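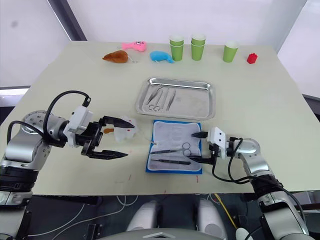 # Sterolia Tray Kit - evaluation data, release 3

Data card for the recordings made while reviewing the Sterolia Tray Kit, a bench package for two-armed robots sold by Nokico. The kit is meant for sites that want to trial instrument handling before committing to a full sterile services line. This release replaces the August one, which had mislabelled gripper channels. Last edited May 17, 2022.

## Contents

- 237 episodes of moving instruments between the mat and the steel tray
- 354 episodes of handling single instruments within the tray
- joint positions, gripper opening and command streams for both arms
- colour video from the head and both wrists

Each episode is one folder. Arms are named `left` and `right` from the robot's point of view. Gripper opening is normalised, with 1 being fully open.

## Task set

Instruments are scissors, tweezers, forceps, a probe and scalpel handles. No blades were fitted at any time. Start positions vary between episodes and are listed in `layout.csv`.

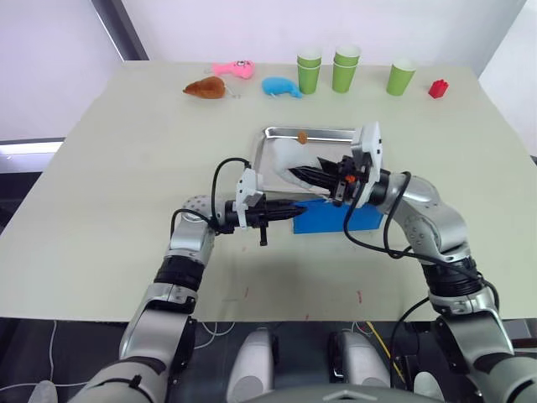 Episodes with soft items are flagged `soft=1` and should be scored separately. The vendor's grasp planner assumes rigid metal, and its confidence values mean very little on anything that folds. We kept the values in the logs but don't recommend training on them.

Plush toys, paper cups and a toy block stay along the back of the table as background. They are not targets and have no labels. 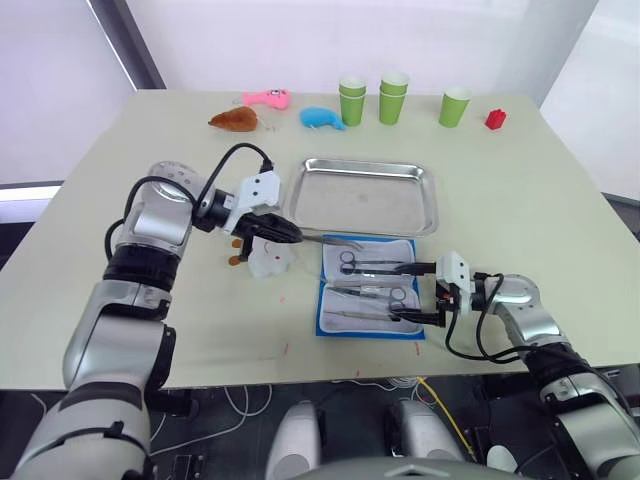 ## Labels

Outcome labels were entered by the operator at the end of each episode: `placed`, `dropped`, `wrong_slot` or `aborted`. A grasp that needed more than 7 attempts was stopped and labelled `aborted`. Orientation was judged by eye against the layout file, so treat it as coarse.

## Known problems

Wrist video smears when the gripper moves quickly, and the polished rims of the tray produce glare that shifts with wrist angle. Thin shafts are the worst affected. 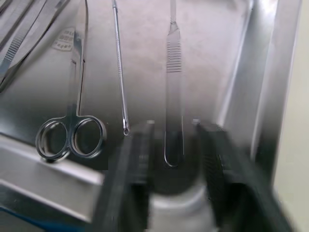

Depth was recorded but left out of this release. Over bare steel it was too noisy to be of use, and the Ginting filter supplied with the kit filled the holes with invented surface. Raw depth can be requested through the Civham mirror.

Wrist clocks drift against the head clock on long episodes. Run `align.py` before merging streams.

## Licence

Non-commercial research use. The kit's calibration files belong to the vendor and are not included.

## Comments (3)

**tinbench** - Is the colour of the mat constant across episodes? My segmenter leans on the blue border pretty heavily.

**maintainer** - Yes, same mat throughout. The instruments on it vary.

**k_orrery** - `align.py` fails on folders with a space in the path. Quoting the argument fixed it for me.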